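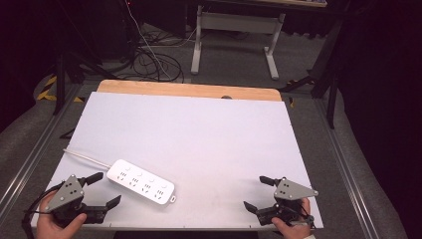
Power strip on the white board, four sockets, one button for each.

Search this repository Go

# Ustex cable tidying notes

This set is about power strips and their cables, how they are laid out and put away. Each folder has 12 pictures of one item. The labels were written by Rekha Venkataraman and checked in November. Please write "socket" and "button" in labels, not "plug" or "switch". The colour goes first, for example "white strip".

3 comments 8 shares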